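Notebook, Gronow bench, May

2.10 pm. Back on the table and boards job. Should of done this before lunch but the Skondilmont delivery needed unpacking and nobody else was in.

Table top
Dark grey top wiped down twice, first with the damp cloth then dry. Still a faint sticky patch near the front from old tape. Leave it, will try the orange stuff tomorow. Legs levelled again, back left had dropped. Job no. 1636 on the tag, need to put that in the book as well.

Backdrop
Black cloth re-hung. Was sagging in the middle and showing the shelves. Moved the clips outwards, pulled tight, much better. Lint all over it, roller is in the Ornonitz drawer (not the tool drawer, I looked). Don't iron it, last one went shiny.

Boards
Old stock from 2017 is yellowing at the corners, binned the worst. Kept the white ones. Stack of them now on the second shelf, 58 in total, counted for the stock sheet. Goloton ones are a touch thicker so don't mix, they sit proud if you put one on top of another.

Small bits
Tub of little parts sorted by colour. Lids do NOT match the tubs, check before tipping. Two tubs swapped round when I came in, sorted.

Layout, as of 3.30
White board flat on the table near the middle, long side running away from you. Cloth behind. Hand on the left is down over the upper left of the board with a small blue piece in the fingers, right one up clear over the top right corner.
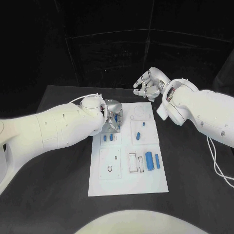

To do
- orange cleaner for sticky patch
- new clips for cloth, the wide sort
- order more white board, part 1373, ask if they do it ready cut
- label the tub lids!!
- return empty Skondilmont crates, they're blocking the sink
- write up job no. in the big book (still not done)

Stopping 4.45, lights off at the wall.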